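# Taping a grid on brown paper – how do I keep it straight, and will the tape come off clean?
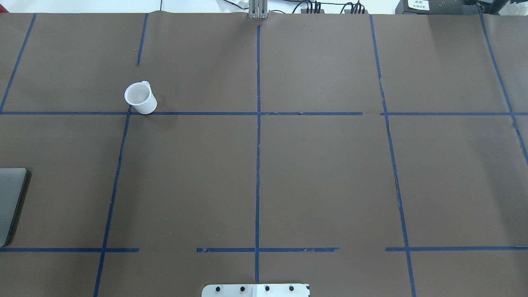 ## What I'm trying to do

Hi all! I covered my big work table in dark brown paper and marked it off into a grid with blue painter's tape. The plan is to use it for sorting (I repair and resell old jewelry and buttons, and I wanted a separate patch for each lot so things stop wandering into each other). I did the whole thing by eye one evening with a cup of tea going, and I was pretty pleased with myself until I stood back.

So, my problems:

- The up-and-down lines lean. Some of them lean a lot, and they don't even lean the same way.
- The lower line going across is in separate pieces that don't join up, and the upper one has a gap in it too.
- A few spots on the lines across have gone ragged, and there's some peeling on the lower one. I tried smoothing it with my thumb and I think I made it worse.

I'd love to just pull up the bad strips and redo them, but I'm scared of ripping the paper. It came off a Gronow roll and I only have a short piece left, not enough to do the table again. Is there a way to lift the tape without taking the top layer of paper with it? And how do people get these lines straight without owning a giant ruler?

– Ya-wen Choi

---

**buttonbox_mel**

Oh, I love this! I did one of these for quilt pieces and mine leaned like a fence after a storm, so you're in good company.

Getting it straight is the easy part. Mark your spacing along one long side of the table with little pencil ticks, then do the same along the opposite side, measuring from the same end both times. Pull a piece of string tight between two matching ticks and lay your tape right next to it. I use 8 inches between lines for quilt blocks, but for buttons you could go smaller. Stick one end down, walk the roll over to the other side, keep it snug (not stretched! stretched tape creeps back and lifts later) and then lower the whole strip in one go. You can nudge it a bit before you press it.

For taking the old stuff up, go slow and pull it back flat over itself, so your hand is almost brushing the table. Pulling straight up is what rips paper. A hair dryer on low for a few seconds helps a lot. Try it on one of the short strips first, and pick one near a side where a tear won't bug you.

If a strip just will not budge, leave it. Snip the ragged bit off with a craft knife – light pressure, you only want to go through the tape – and put a fresh piece over the top with a little overlap.

---

**Gradano**

just flip the paper over. new side, start again

---

**paperandpaste**

Flipping it could work, but you'd still have to get the tape off first or you'll have ridges underneath, and beads will roll toward them.

I agree with the hair dryer. The one thing I'd add is to think about whether you need it straight at all. If the patches are only there to keep lots apart, a crooked one holds buttons just as well as a square one. What will bother you is the gaps, which leave two patches running into each other. I'd patch those today with short pieces and live with the lean for a month. I left mine wonky in March and I'm still using it.

If you do redo everything, tape down the outside edges of the paper before you start on the grid. Mine had a wavy edge, and every time I pressed a strip down the whole sheet shifted and threw off the line I'd just done.

Also, write your lot names on the tape itself. Ballpoint tends to skip on it, but a fine marker is fine. Let it dry before you lean your sleeve on it, which is how I ruined a cream cardigan.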